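Inside the Office Towers: A Teardown Gallery

Boravora Computer Reuse, workshop pages 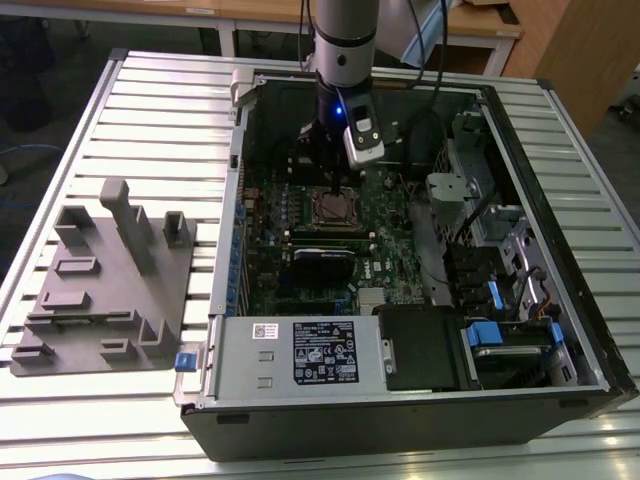 We take in a lot of old office desktops, and most of them arrive in batches from the same kind of place: a records office, a dental practice, a school that has moved to laptops. We did a teardown in October on a batch from the Haddadin warehouse office. There were 8 towers in it. Six were stripped for parts and the other two went back out as working machines.

People who bring computers to us often ask what is worth saving in one of these. The notes on this page go through the case in the order we work. They are written for the type of business tower we see most, with a side panel that comes off and a board laid out flat once the case is on its side. Home-built machines vary more, and small desktops and all-in-ones have their own page.

Before opening

Unplug everything, including the monitor cable. Hold the power button in for a few seconds with the cord out. Write the intake number on masking tape and put it on the chassis, not on the side panel. Panels get stacked and mixed up, and we have lost track of machines that way.

Lay the tower on its side with the removable panel facing up. A slatted table is fine, but put a tray beside it for screws. Small ones go straight through the gaps.

The case

Steel, mostly, with a plastic front. The steel goes in the light iron bin once everything else is out. Plastic fronts are kept if all the tabs are intact, as we get asked for them more than you would expect. Cracked ones go in mixed plastics.

Side panels are kept with their own chassis until the end. A panel from a machine one year newer may look the same and still refuse to close.

Power supply

A metal box in a corner of the case. The label gives the wattage and the output on each rail, and we copy the wattage onto the intake sheet before the unit comes out. Check the connectors too. Some business machines use a plug that does not fit a standard board, and those supplies are only useful as replacements in the same model.

We do not open power supplies. A unit that fails on the tester goes in the gray cage by the back door, complete, with its leads taped together.

Drive bay

Drives come out first if the machine came from an office, and they are logged on a separate sheet. Working hard drives are wiped and tested. Failed ones are drilled on site. The owner can ask for the serial numbers afterward, and we keep the list for 6 months.

Optical drives are harder to place. We keep a shelf of tested ones and recycle the rest. The bay itself usually slides or swings out, and taking it out early makes it easier to reach the cables underneath.

Expansion cards

Release the clip or screw at the rear of the case, then press the catch at the end of the slot if there is one. Pull the card straight up with both hands. Rocking it from side to side can damage the slot.

Graphics cards, network cards and serial cards each have a drawer. Serial cards are worth checking for even in very old machines. The Tunaler machine shop has asked us for them twice this year to keep an older cutting table running.

Slot covers go in the jar on the windowsill. Please put them in the jar and not in the screw tray.

Memory

Open the latches at the ends of the slot and lift the module out by its edges. Sort by type first and by size second. Modules go in the antistatic strips, label side up, and never loose in a drawer.

Small modules used to be thrown in with the boards for recycling. We now keep them for testing, because a known good module is the quickest way to find out if a board will start.

Processor and socket

The processor stays in the board unless the board is dead or the chip is one we need. Warm the machine up for a few minutes before removing the cooler, if it still runs. Old thermal paste can glue the two together, and a cooler pulled off cold may bring the chip with it.

On an open board, keep fingers and tools away from the socket. Bent contacts are the most common damage we find on boards that came to us already stripped. If you are not putting a processor back in, fit a plastic cover from the box marked Plundel. Those covers came with a donation of spare boards and they fit most of what we handle.

Wipe old paste off with a lint-free cloth and a little alcohol.

Motherboard

Tested boards are bagged with their model number and the date of the test. Anything with swollen capacitors goes directly to board recycling. Look at the row nearest the processor first.

The coin battery comes out of every board we store. Batteries go in the tub on the counter with a piece of tape across each one.

Small heatsinks stay attached to the board. Large aluminum coolers from scrapped machines are saved up until we have 200 and then sold as clean metal.

Cables

Power leads and data cables in good shape are tied in pairs and hung by length. Ribbon cables are still kept, but only the undamaged ones. Cut or frayed cable goes in the copper bin with the connectors left on.

Parts from the Haddadin batch are on the shelves now and listed on the stock page. Members can reserve up to 2 items at a time. Power supplies are collected in person only, and the counter closes at 6 p.m.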